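I'd been told to wear shoes I didn't mind scuffing, so I turned up at the Clollo repair shop in Zurorstead in my oldest sneakers and found Yamuna Kamath already elbow-deep in a cardboard box of screws. She didn't look up. "If you're here to drop off a printer, no," she said. I told her I was here for the interview. "Oh! Then move that chair, the one with the keyboards on it."

Yamuna has been taking apart office desktops for seven years (she started with her uncle's, without asking him) and she still gets a little breathless about it. What she likes best are the big old towers that companies throw out all at once. Last February one accounting firm sent over 62 of them, and she talks about that month the way other people talk about a trip to Italy.

"People think they're junk," she told me. "I open one up and I see a power supply, a drive, memory, a case that'll outlive me. Why would you crush that?"

So how does she start? Always with the tower on its side, she says, and always with the cable unplugged and sitting where she can see it. She learned that one early and doesn't care to go into it. Then the side panel comes off, and then – this surprised me – she does nothing at all for a minute.

"I just look. Where do the cables go, what's in the way of what. Ashwin dives right in and then he's got a drive half out and the cable still on it."

Ashwin Iyengar, who was across the room and could hear every word of this, said he'd done that once. "Five times," said Yamuna.

She's a big fan of color in a computer case. The good makers, she says, paint the bits you're supposed to touch, and on the ones she showed me that meant blue: blue latches, blue clips on the drive. You squeeze the blue thing and something comes loose, no screwdriver needed. "My mother could do it. My mother *has* done it."

The memory is her favorite part to pull, because of the little click when the end tabs let go. The processor is her least favorite. There's the cooler to get off first, and then the lever on the socket, which she lifts with one finger while holding her breath. I asked if she really holds her breath. She said everybody does, and I should try it and see.
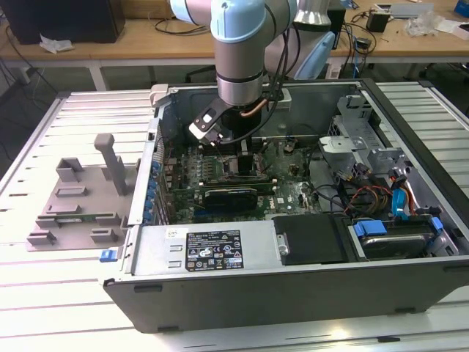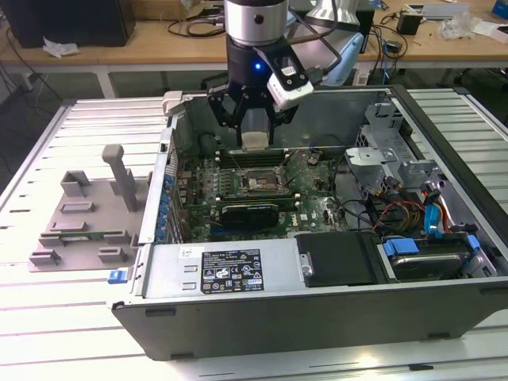

What about the cables, I wanted to know, all that red and yellow and black spaghetti? She laughed at me. It's much less of a mess than it looks, apparently, once you follow each bundle back to the power supply. She takes hold of the plug, never the wires, and if it won't budge she looks for the catch she missed. Then everything goes into its own tray with a strip of tape on it, and the tape gets a number, and the number goes in a notebook that's so full of coffee rings I couldn't read half of it.

Of the 62 machines from the accounting firm, all but five gave up something worth keeping. A few went out again whole to a homework club that Tharun Kurup runs on the other side of town, and he's been asking for more ever since. Yamuna would like to send him another batch by spring, but she's short on drives, so if your office has a closet full of old towers, she'd love a call. Just leave the screws in, please. She has enough loose ones.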